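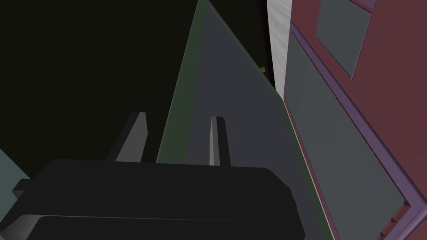 Notes pour l'exposé, club d'astro, salle Liao. Parler LENTEMENT cette fois.

1. Intro (2 min)
Bonsoir, merci à Yung-ching Man pour l'invitation. Sujet : mesurer la rotation d'un astéroïde avec du matériel d'amateur. Pas d'astrométrie ce soir, juste la photométrie. Demander qui a déjà fait une courbe de lumière (mains levées).

2. Le principe
Un caillou allongé qui tourne : on voit tantôt le grand côté, tantôt le petit. Donc l'éclat varie. En général deux maxima et deux minima par tour, insister, tout le monde se trompe au début et trouve la moitié de la période. Dessin au tableau, la patate. 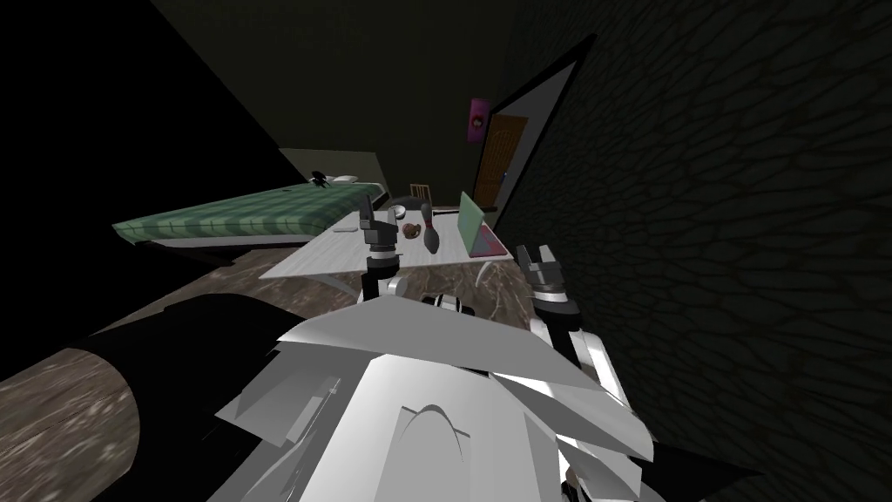

Dire aussi que vu par le pôle, presque pas de variation. Amplitude faible ne veut pas dire objet rond. Question qui revient tout le temps.

3. Nos nuits à Kistden
17 nuits en juin, dont plusieurs gâchées par la brume. Poses de 44 secondes, sans filtre. Presque 600 images gardées, 300 jetées (suivi, nuages, un avion). Darks refaits chaque soir, flats au crépuscule quand on y a pensé... Passer vite sur la monture.

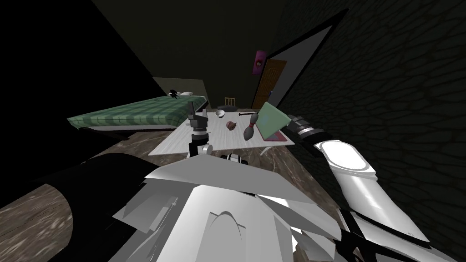
4. Réduction
Étoiles de comparaison : couleur proche du Soleil, et les mêmes toute la nuit. Attention quand l'astéroïde passe devant une étoile faible, on coupe le morceau. Corriger le temps de lumière avant de recoller les nuits !! Logiciel Grultano pour la période, montrer le périodogramme, expliquer les alias d'un jour sans s'y perdre. Si quelqu'un demande pour Flalunis : pas essayé, répondre après.

5. Ce qui coince
Changement d'angle de phase d'une nuit à l'autre, donc décalages à ajuster a la main. Une seule station = toujours la même portion de courbe si la période est proche de 24 h. Faire appel à un observateur à une autre longitude. Donner l'adresse de la liste. 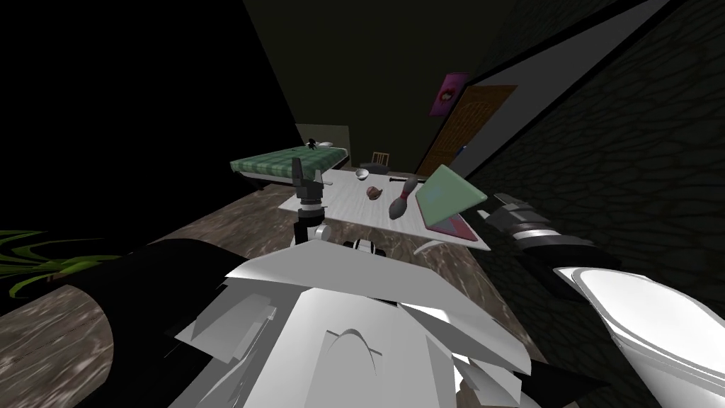 Vue de simulation, deux bras au-dessus d'une table.

6. Questions
Garder dix minutes. Rappeller la prochaine séance d'observation, lampes rouges obligatoires. Récupérer la clé USB avant de partir.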